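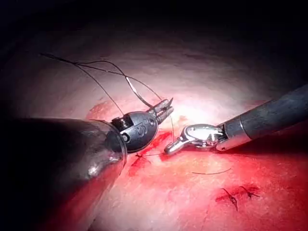
Can You Really Sew Skin?

People say doctors "sew you up" after a bad cut. Is that true, or is it one of those things grown-ups say?

It's true, mostly. The thread is called suture, and it holds two edges of tissue close together. Tissue is the soft stuff you are made of, and inside the body a lot of it is pink or red and looks shiny under a bright light.

Does the thread heal you? Some books say so. Don't believe them. Thread can't heal anything. Your own cells do that job, and the stitches just keep the edges still while they work.

You may also hear that stitches always have to be taken out. Wrong again. Some kinds melt away inside you. Others are snipped and pulled.

Why not use fingers to hold the needle? Fingers are fat and slippery. Narrow metal jaws with tiny teeth grip better in a small space.

Beatrice Ogola, age 9, from Nillthorpe, asked us if glue would be quicker. For some small cuts, doctors do use a special skin glue. School glue is no good, whatever your cousin says.

Try it: tie a knot in dark thread using two pairs of tweezers. Easy? We doubt it.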